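Gruswood lab puts two grippers through the same long to-do list

TILLOMDALE – If you happened to walk past the Gruswood workshop in July, you may have heard the steady whir of a robot arm at work well into the evening. Sarla Garg and her colleague Bảo Võ have been comparing two grippers, the Trương and the Eraris, and they have been wonderfully patient about it.
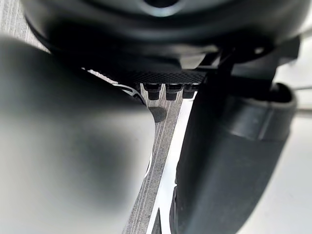 Garg wanted both grippers to face the same 12 chores, from picking up a sock to closing a drawer, with the same controller behind them. The wrist view matters a great deal to her, and she is fond of how much can be read from it: two fingers with a narrow gap between them, and through the gap a strip of gray, finely striped surface beside a bright white one. Light surfaces like that are hard on exposure settings, so she and Võ spent a good many afternoons adjusting them before the real trials began.

Those trials have now reached 3752 attempts, and Võ still keeps a paper notebook of the 326 he would like to look at again – mostly slips and late closings. 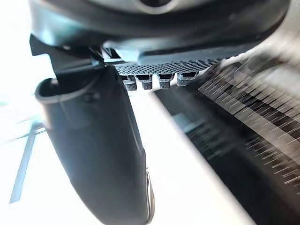
A curved gripper finger and the row of small pegs under the perforated plate, during the comparison work.

The pair plan another 50 runs per gripper with softer finger pads, and hope to share their results with neighboring workshops in the fall.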